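Careers > Open positions > Research software

Research Engineer in Bayesian Computation (two-year contract, Camance)

Last updated: June 19, 2026

Camance is a small research group that builds statistical software for people who have to make decisions with uncertain data. We are looking for a research engineer to join the team behind Grellus, our open library for sequential Monte Carlo and particle filtering. The position is for two years, full time, and an extension is possible if the funding of the next phase is approved.

Grellus began as the thesis code of Ctibor Jelínek and it still shows in some corners. The core is written in C++ with a Python layer on top. At present it runs particle filters for state-space models well on one machine, but the resampling step becomes the bottleneck when we go to several nodes. In May we released a version with a new resampling scheduler, and the first main task of the new colleague will be to continue this work together with Ctibor and Keerthana Rai.

What you would do

You would design and test resampling schemes which need less communication between workers, and compare them fairly with the existing ones. By "fairly" we mean that the variance of the estimates is reported together with the running time. You would also look after our test suite, which has 2774 tests at the moment. Some of them are stochastic and fail now and then for no good reason, and we would like to have a better method for these than running them again.

A smaller part of the job is support. Our users write to us with models that do not converge, with weights that collapse after the first observations, or with likelihoods that return NaN. Ritu Dixit coordinates the answers and shares them out among the team. This is usually one morning per week.
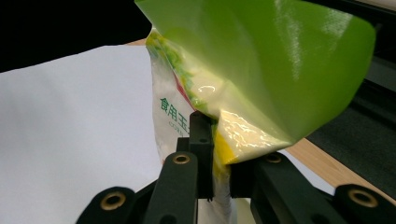

Do I need a doctorate to apply?

A master's degree in statistics, mathematics, computer science or physics is enough, provided that you can show us work in Monte Carlo methods. A public repository, a thesis or a technical report are all fine.

What we expect from you

– Good knowledge of at least one of these: particle filters, SMC samplers, pseudo-marginal methods.
– Solid C++ (C++17 or newer) and comfortable use of Python.
– Experience with parallel programming, with MPI or with GPUs.
– Readable written English. It does not have to be perfect – most of us learned it as a second or third language.

It is welcome, but not required, if you have already worked with automatic differentiation or with reproducible benchmarks. If you know probabilistic programming languages, please mention which ones and what you have built in them.

Conditions

The contract is for 40 hours per week. A reduction to 70 per cent can be agreed from the start, please say so in your letter. Our office is in the Hubáček building, on the second floor, and you can work from home on two days of the week. For larger experiments we use the Fliltau cluster, where the group has a fixed share of 559 cores. There is a budget for one conference each year, and we encourage you to publish under your own name.

The team meets in person once per month for a longer reading session. The last papers were on waste-free SMC and on the choice of tempering schedules, and the next one will be proposed by whoever joins us, if they wish so.

How to apply

Please send one PDF with a letter of no more than two pages, your CV and a link to some code you have written. In the letter, describe one numerical problem that you solved and one that you could not solve. We do not ask for reference letters in the first round.

Applications go to Myfanwy Vaughan, who also answers questions on visas, salary grade and moving costs. For scientific questions you can write directly to Adesuwa Abubakar, head of the group. The first interviews are held by video and take one hour. In the second round we invite you to the office, and we discuss a short piece of Grellus code with you, which you will receive two days before. We pay for the travel.

We read applications as they arrive, and the advertisement stays on this page until the position is filled.

Shared 12 times | 3 comments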